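Ticket 441: Globe stand won't hold the globe
Product: Joly desk globe with hoop stand
Opened by: Linnea Blomqvist
Assigned to: Hạnh Ung
Status: Closed

Linnea, 9:20 a.m.
Hi all! I love this globe and I really want to get it back on my shelf, but I can't get the hoop stand to behave. The rings won't stay level. I set the lower one flat on the table, and the upper one leans over as soon as I let go. The globe then rolls off to the side. No cracks that I can find. I've been using my blue baseball cap as a nest for the globe in the meantime, and it works surprisingly well, but it isn't much of a display!
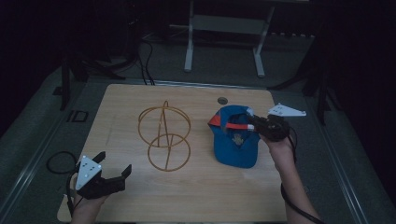 Stand and cap on the table. Note the tilt in the upper ring.

Hạnh, 10:05 a.m.
Thanks Linnea, great photo, and what a cheerful color that stand is! The bands are thin and flexible, so a bit of lean is normal when there's nothing inside. The lower ring looks fine to me, sitting down on the wood. Two questions. Did the stand come to you packed flat? And is the little loop at the top when you put the globe in, or have you tried it the other way up?

Linnea, 10:40 a.m.
Flat, yes, in the Stusgate mailer, and it stayed that way in a closet until September. Loop at the top every time. I never thought of flipping it.

Hạnh, 11:15 a.m.
That helps a lot. Bands that have been stored flat remember it for a while. Please try these in order and tell me where you end up.

1. Take everything off the table and stand the hoops up empty. Push the vertical bands outward with your fingers, going around twice. Leave it standing for 20 minutes.

2. Lay the ring on the wood and bring the globe down over it slowly, straight from above. Check that the ring doesn't slide out to one side as you lower it.

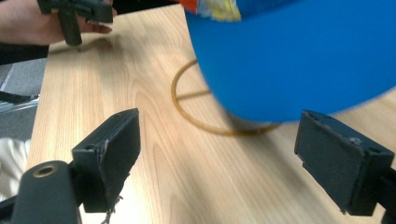 3. If the ring slides, put a square of rubber shelf liner under it and go again.

4. Still leaning? Flip the stand so the loop is at the bottom.

Linnea, 2:30 p.m.
Step 3 did it! Step 2 had the ring skating away from me, but with the liner down it stays put and the globe sits up beautifully. I've turned it so the Pacific faces the window. So happy with this, thank you!

Hạnh, 2:50 p.m.
Wonderful news! I'm adding the shelf liner tip to the Joly help page. Closing this one.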